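Hui-mei Yip wants me to know that Cladbridge has never missed a January delivery. She says it twice before I have my coat off. I came to ask about the blocks.

Cladbridge makes Cleltent, a building set for school craft rooms: long, plain pieces in a handful of dull colors, sold by the box at $75. The company says the set teaches children to plan. I asked how it knows.

"Teachers tell us," said Yip, who runs the product side. Had anyone checked? "We had a survey. Two schools." She moved on to the paint.

The paint is a sore point. Last year's green came back from customers in three shades, and Wagner Paiva, who handles returns, has kept a box of each under his desk. He doesn't agree with Yip that it was a supplier problem. "We changed the drying time to get more out the door," he said. "You can call that a supplier problem if the supplier is you."

Yip, when I repeated this to her, said Wagner is entitled to his view.

What they do agree on is the shape. An earlier version came in 12 different pieces, and Paiva says boxes went out short all the time because the odd ones were hard to keep stocked. The current set has one long block and that's it. The catalog calls this "open-ended play." I asked whether it was also cheaper.

"Of course it's cheaper," Yip said. "Is that a crime?"

It isn't, though the price of the box did not come down. It used to hold 175 pieces and now it holds 168. Yip's answer is that the new ones are sturdier. I dropped one on the concrete and it was fine. I'd guess the old ones would have been fine too, but there were none left to drop.

The sorting is done in metal bins, and the bins are the part of the place I liked best. They are gray, open on top and badly scuffed on the bottom. Paiva would like them lined with something soft. He has asked for this more than once and blames the bare metal for most of the chipped corners he sees. Yip thinks the chips happen in the classroom. Neither of them could show me a record of it either way.

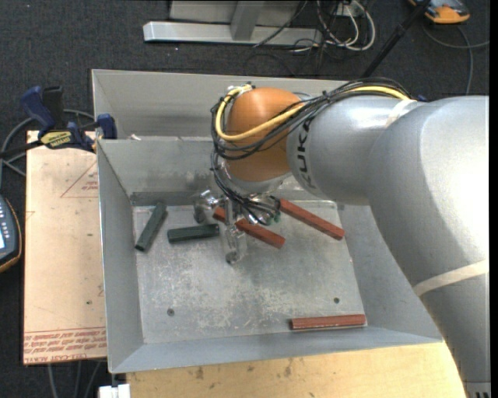

Green and red blocks in one of the sheet-metal bins at Cladbridge.

I asked Yip about the colors, which struck me as gloomy for something meant for seven-year-olds. She said brighter sets get taken apart for favorites, and the rest of the box sits there. Brick red and dark green get used evenly, according to her. I asked if that came from the survey as well.

"That comes from having kids," she said.

Paiva walked me out past the shipping door. He says he has asked for a liner again this year, a rubber one, and has found one he thinks will fit. Yip told me she hadn't seen the request.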